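How to Reconcile Dividend Reinvestment Records for a Real Estate Investment Trust

Tax and Records Guides > Shareholder Accounts

Written by Tadhg Horgan

A dividend reinvestment plan (DRIP) buys additional shares, usually fractional, each time the trust pays a distribution. Every purchase is a separate tax lot with its own date and its own cost. With a real estate investment trust (REIT) the records are harder to keep than with an ordinary company, as part of each distribution may be a return of capital that lowers the basis of lots already held.

The procedure below rebuilds the lot record for one REIT position held in a taxable account. It does not apply to shares held in an IRA or other retirement account.

What you need

Plan statements from the transfer agent or broker, from the first purchase to the present. Year-end statements are enough if they list each reinvestment separately.

Form 1099-DIV for every year the position was held, including corrected copies. REITs often reclassify distributions after year end, and a corrected form replaces the original in full.

The trust's own notice of distribution tax treatment, normally posted on its investor relations page in January or February. It gives the split per share for each payment date.

A spreadsheet with at least four decimal places in the share columns. Transfer agents commonly carry fractional shares to three, four or six places. Use whatever your statements use.

Step 1. Set up the lot table

Create one row per purchase. Use these columns, in this order:

Lot number
Purchase date
Shares acquired
Price per share
Fees added to cost
Original cost
Cumulative return of capital
Adjusted basis

Original cost is shares multiplied by price, plus fees. Adjusted basis is original cost less cumulative return of capital. Enter both as formulas.

Step 2. Enter the opening purchase

Suppose the account opened with 300 shares of Jeltstead, a shopping center trust, bought through the broker Kinside and later enrolled in the plan. The opening purchase is lot 1. Enrollment in the plan is not a taxable event and does not change the purchase date or the cost.

If the shares were transferred in from another broker, check that the original purchase date came across. Transferred lots sometimes show the transfer date in the new account. The original date controls the holding period.

Step 3. Enter each reinvestment

Work through the statements in date order. For each distribution, record the date shares were bought, the number of shares and the price. The purchase date is often one to several business days after the payment date. Use the purchase date.

If the plan buys at a discount to market, the 1099-DIV will generally report the fair market value of the shares received, and the discount forms part of the distribution. In that case your cost for the lot is the fair market value and not the discounted price. The plan prospectus states how the discount is reported. Read that section before entering any figures.

Brokerage fees paid by the trust on your behalf may also be reported as distribution income. When they are, add them to the cost of the lot. When you pay the fees yourself out of the distribution, they are already part of the amount spent and should be entered in the fee column only once.

Step 4. Check the share balance

Sum the shares column and compare it with the closing balance on each year-end statement. Do this year by year. A difference in the last decimal place is rounding and can be left alone if it does not grow. A larger difference normally comes from one of these:

A missing statement
A reinvestment entered twice, once on the payment date and once on the purchase date
A stock split or reverse split
Shares issued as part of a distribution paid partly in stock

Reverse splits deserve particular care. They are common among REITs that have been through a merger. Divide the share count of every open lot by the split ratio and leave total cost unchanged. Cash received in place of a fraction is treated as a sale of that fraction. 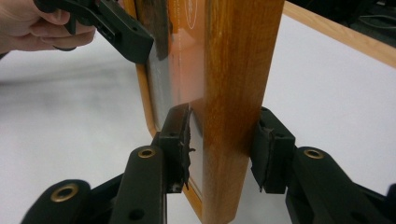

Does a return of capital reduce the basis of shares bought with that same distribution?

Only the lots held on the record date are reduced. The new lot did not exist when the distribution was declared on the older shares, so it starts at full cost and takes its first reduction from the next payment that includes a return of capital.

Step 5. Apply return of capital

Box 3 of Form 1099-DIV shows nondividend distributions for the year. This is the return of capital amount. It is a single annual total, and it has to be spread over the payments and then over the lots.

Take the per-share return of capital for each payment from the trust's tax notice. Multiply it by the number of shares in each lot held on the record date. Add the result to the cumulative column for that lot.

Keep a second sheet for this work, with one row per lot and one column per payment. Sum each row and link the total back to the lot table. Typing totals directly into the lot table makes later corrections slow.

When all payments for a year are entered, the sheet total should match box 3 for that year to within a few cents. If it does not, look first for a January payment that was treated as paid in the prior year. Under federal rules, a dividend declared in October, November or December to holders of record in one of those months, and paid the following January, is generally treated as received on December 31.

Step 6. Test for zero basis

Basis cannot go below zero. Once a lot reaches zero, any further return of capital on that lot is a capital gain in the year received, short-term or long-term according to the holding period of the lot.

Add a column that flags any lot where cumulative return of capital exceeds original cost. Lots bought at very low prices reach this point before the rest, so the flag has to work lot by lot. Testing the position as a whole will miss them.

Step 7. Handle capital gain distributions

Box 2a shows total capital gain distributions. These are taxable in the year received and do not reduce basis. Cash from them that is reinvested buys shares in the usual way and is entered as in Step 3.

Undistributed capital gains are different. They are reported on Form 2439. The holder reports the gain, takes credit for tax paid by the trust, and increases basis by the difference between the two. Few listed trusts use this method, but a missed Form 2439 will leave basis too low.

Step 8. Compare with broker basis

Brokers must report basis for covered shares. For stock in a dividend reinvestment plan, coverage generally begins with shares acquired in 2012 or later. Older lots are noncovered, and the broker figure, if there is one, is for information only.

Compare covered lots one at a time. Worked totals for the Jeltstead position at the end of the third year:

Reinvested cost, all lots after lot 1: $3133
Cumulative return of capital, all lots: $1004

Kinside showed the same reinvested cost and a lower return of capital figure. The gap was a reclassification issued after the first 1099-DIV had gone out. The corrected form had been posted to the account but not applied to the lots. A written request to the broker with the corrected form attached is the usual remedy. Allow up to 60 days if the position has been transferred between firms.

Step 9. Choose a disposal method before selling

First in, first out is the default for most stock accounts. Specific identification lets you choose the lots, and the choice must be made no later than settlement. Average cost may be available for certain dividend reinvestment plan shares, but the conditions are narrow and many REIT plans do not meet them. Ask the plan administrator for a written answer.

Selling a lot at a loss while reinvestment is still switched on can create a wash sale. A reinvestment within 30 days before or after the sale counts as a purchase of the same stock. The loss is disallowed for the matching number of shares and added to the basis of the replacement lot. Turn off reinvestment well ahead of a planned sale.

Notes on older positions

Statements may be missing for positions carried through a merger. The successor trust should have filed Form 8937, which describes the effect of the merger on basis. For a holding in Zultov that was exchanged for Ní Chonaill shares, the form filed for the exchange gives the ratio and the treatment of cash. Apply the ratio to each lot, and carry the original dates forward only where the form indicates that the exchange was tax-free.

Where share certificates exist from before plan enrollment, record the certificate number next to the lot. An inherited certificate dated 1958 takes its basis from the value at the owner's death in most cases, and the date on the paper has no bearing on cost.

Keep the finished spreadsheet, the tax notices and the plan statements until the return reporting the final sale can no longer be examined. Save a dated copy each year after corrected forms have arrived.

Related guides

Reading a REIT distribution notice
Section 199A dividends and box 5
Transferring plan shares to a brokerage account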